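我们使用 Cookie 来改善您的浏览体验。继续浏览即表示您同意我们的 Cookie 政策。[接受全部] [仅必要] [管理偏好]

数据库小组例会纪要(备份与恢复专场)

时间:1月22日(星期三),下午
主持:Tomás Breathnach
记录:我
到会:运维两位,报表组一位,仓储应用那边两位,加上 Tomás 和我
请假:负责网络的同事,他的意见提前发在群里了,我抄在后面

先说一句,这次纪要还是按我的老写法来,谁说了什么、吵了什么、最后定了什么,大致都在。上回有人嫌我写得像聊天记录,可是另外几位又说这样才看得下去,那我就照旧啦。要是哪句话记错了,直接在文末留言,我改。

一、上次遗留事项

上次留了四件事。第一件是把 Timlow 那台旧备机的磁盘换掉,已经换了,运维那边贴了单子,大家没有异议,划掉。

第二件是给 Grulero 库补一份表结构说明。这个是我领的,我得承认只写完了订单和客户两块,库存那一块还空着。库存相关的表名字起得实在太随意了,有三张表都叫“临时”,后面跟着不同的后缀,我问了一圈,每个人给我的解释都不一样。Tomás 说那就先把看得懂的发出来,看不懂的标个问号,别憋着。好,我这周就发。

第三件是报表组要求的只读账号,已经开了,但是权限给宽了一点,报表组的同事自己发现能看到工资那个模式,很老实地跑来告诉我们。当天就收回来了。这里记一笔谢谢她。

第四件是恢复演练,这就是今天的正题,放到下一节说。

二、恢复演练的结果

按照上个季度的约定,我们应该定期从备份里真正恢复一次,而且要恢复到一台干净的机器上,不能在原来的库旁边建个副本就算数。这次用的是 Stosener 做调度,目标机是新申请的那台,内存128 GB,数据盘是单独挂的。

先报数字。全量备份文件一共 400 GB,压缩之后的。恢复全量用了321分钟,从点下按钮到实例能够接受连接。后面还要再追日志,日志追到备份时间点之后的那一段,中间断过一次,我下面细说。

321分钟是个什么概念呢,我们写在服务承诺里的恢复时间是 8 小时,也就是480分钟。单看全量这一步是够的,还剩下一百五十多分钟。可是这里面没有算发现问题的时间、叫人的时间、找目标机的时间,也没有算应用那边改连接串的时间。仓储应用的同事当场就问,如果是半夜出事呢?运维的回答是,半夜出事的话,从告警到有人坐到电脑前面就得扣掉一大块。这一点大家讨论了很久,我拣要紧的写。

运维认为瓶颈在解压。恢复过程中 CPU 一直很高,磁盘反而闲着,看监控曲线就知道,磁盘写入像锯齿一样,写一阵停一阵。他们查了配置,解压那一步默认只开了一个线程,这个参数在 Stosener 的任务模板里藏得很深,要展开“高级”再展开“兼容”才能看到。谁会把并行度放在“兼容”下面啊!我反正找不到,是运维的小伙子一个菜单一个菜单翻出来的。

Tomás 的意见不太一样。他觉得解压确实慢,但是更大的问题在于我们把所有东西打成一个包。历史订单表占了整个库的一大半,平时根本没有人写,却每次都跟着全量走一遍。他主张把历史部分拆出去单独备份,频率放低,恢复的时候先恢复热数据,让业务先跑起来,历史慢慢补。

报表组马上反对,她们月初要跑的几张表全靠历史数据,如果恢复之后历史还没补上,报表会出一堆零,而且不报错,就是零,发到管理层那里就是事故。这个顾虑我觉得很实在。后来折中的说法是:可以拆,但是历史没有补完之前,报表账号先锁住,连不上总比连上了看到零强。报表组同意了,前提是锁和解锁都要发邮件通知她们,不能只在群里喊一声。

然后是日志断的那一次。追日志追到中段的时候任务报错停住了,提示找不到下一个日志文件。文件其实在,只是归档目录在那天换过一次路径,旧路径的文件没有搬过来。手工指了一下路径就继续了。问题是这件事在任何文档里都没有写,演练那天恰好换路径的人就坐在旁边,他一看就知道。要是他休假呢?Tomás 让我把这句话原样写进来,我就写了。

恢复完之后做了校验,行数都对,校验和有两张表对不上。查下来是这两张表里有一个字段记录最后访问时间,应用一连上来就更新,等于我们在比对之前自己把数据改了。下次校验要在应用连接之前做,顺序写死在步骤里。

三、两个会话抢同一行

这一条本来不在议程上,是仓储应用那边临时加的。他们上周连着几天收到死锁告警,集中在中午盘点的时候。 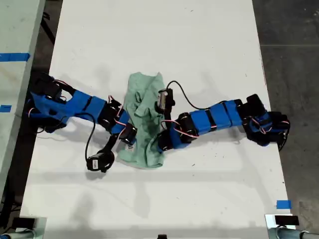 死锁的来龙去脉是这样的:盘点任务先锁库位再锁货品,而补货任务正好反过来,先锁货品再锁库位,两边一碰上就互相等。数据库等够了时间会挑一个牺牲掉,被牺牲的那个自动重试,所以用户基本没有感觉,只是慢。报表组的同事不写应用,听得有点晕,问能不能说人话。我就打了个比方,好比白桌面上放着一块揉皱的薄荷绿的布,左右各有一条蓝色的机械臂,两条臂都想要这块布,总得有个先后规矩,不然就僵在那里。她说这下懂了,但是接着问,那为什么不干脆一次只准一条上去?仓储应用的同事说这就等于把整张表锁住,中午盘点要排队排到下午去,仓库的人会打电话来骂的。

最后的做法是统一加锁顺序,一律先库位后货品。补货任务的代码要改,改动不大,但是那段代码是 Nic Aodha 交付的,合同里写了我们不能自己动核心模块。Tomás 会后去联系他们,看是他们出补丁,还是给我们一个书面许可。在此之前先把补货任务错开盘点的时段,用调度就能做到,今天就能改。

我个人多嘴一句(会上也说了):重试的次数现在没有上限。运气不好的话,一个任务可以被反复牺牲,一直转下去。大家同意加一个上限,超过就告警。具体设多少没有定下来,运维说要先看一周的日志再讲。

四、备份保留策略

这一节吵得最凶,也记得最乱,请见谅。

目前的做法是每日增量、每周全量,全部放在同一个存储上。运维想把较旧的全量挪到便宜的冷存储,省下来的空间给日志归档用。冷存储取回来要等,这个等多久要看当时的排队情况,供应商的说法比较含糊,运维说不敢替他们打包票。

仓储应用这边不在乎旧的全量,他们说超过一个月的数据恢复出来也没有用,货早就发走了。报表组在乎,她们要对账。财务那边没有人来,但是大家都觉得应该问一声,年底审计的时候到底要翻到多早的数据。这件事我来问。

Tomás 提了一个我觉得很好的问题:我们有没有试过从旧的全量恢复?大家互相看了看。没有。一直恢复的都是最新那份。旧版本的实例写出来的备份,新版本能不能直接读,文档说可以,没有人亲手试过。于是决定下一次演练挑一份旧的来做,挑哪一份由 Tomás 当天抽,运维事先不知道。运维表示有点紧张,但是接受。

还有加密的问题。备份文件是加密的,密钥放在 Timlow 的密钥箱里,而密钥箱自己的备份……放在同一个存储上。说到这里会议室里安静了好一会儿。这一条标红,本周之内必须把密钥另外存一份到别的地方,两个人各持一半,恢复的时候凑齐才能用。谁持哪一半不写在纪要里。

五、请假同事的书面意见

网络同事的意见,我照群里的抄:

“演练那天下午专线有一段占得很满,建议以后恢复走备用线路,或者挪到晚上。另外目标机的防火墙规则是我临时加的,用完请告诉我,我好删掉。”

防火墙规则还没有删,我会后就去告诉他。走备用线路的事运维认为可以,但是备用线路窄一些,恢复时间可能会变长,需要测过再说。挪到晚上的提议没有通过,主要是几位家里有孩子的同事不太方便,而且白天出的岔子白天就能找到人问。

六、杂项

1. Grulero 的测试库又满了。每次都是有人把生产数据整个导进去,用完不删。以后测试库里超过一个月没有访问的模式会自动清理,清理之前发邮件提醒一次。只提醒一次哦,收到请认真看。

2. 慢查询日志的阈值要不要调低,有人想调,有人怕日志太多看不过来。没有结论,下次再说。

3. 新目标机的主机名还没有起。提了几个名字都有人不喜欢,先用资产编号顶着。

4. 字符集的老问题。客户表里还有一批名字显示成问号,Tomás 自己的名字就是其中之一(那个带撇的字母每次都丢)。他说他不介意,我们介意。报表组手里有一份没有乱码的旧导出,可以拿来对照着补。补之前先备份那张表,这次请真的备份。

5. 会议室的投影接口松了,要用手扶着才有画面。我报修了。

七、待办

运维:把 Stosener 任务模板里的解压并行度调上去,重跑一次全量恢复,把新的时间发给大家。

运维:归档目录换过路径的事写进恢复手册,旧路径的文件搬到新路径,搬完核对一遍。

运维和 Tomás:历史订单表拆分备份的方案,先出草稿,不用漂亮,能看懂就行。

仓储应用:补货任务今天起错开盘点时段;重试上限的代码先写好,数值留空。

Tomás:联系 Nic Aodha,谈加锁顺序的改动。

Tomás 和运维:密钥另存,本周内。

报表组:提供客户表旧导出;列一份“历史没有补完就不能跑”的报表清单,锁账号的时候对照着用。

我:Grulero 表结构说明先发已有的部分;问财务审计要看多早的数据;通知网络同事删防火墙规则;把校验要在应用连接之前做这一条写进步骤。

下次会议的时间还没有定,要等重跑的结果出来。Tomás 说最好还在1月里开,赶在报表组月初忙起来之前,会议邀请由我来发。

补充(会后):运维刚刚在群里说,补货任务的时段已经改好了。另外散会的时候有人把充电器落在会议室了,黑色的,在我桌上,来拿。

订阅我们的团队通讯,新纪要发布时第一时间收到邮件。请输入您的邮箱地址 [订阅] 您可以随时退订。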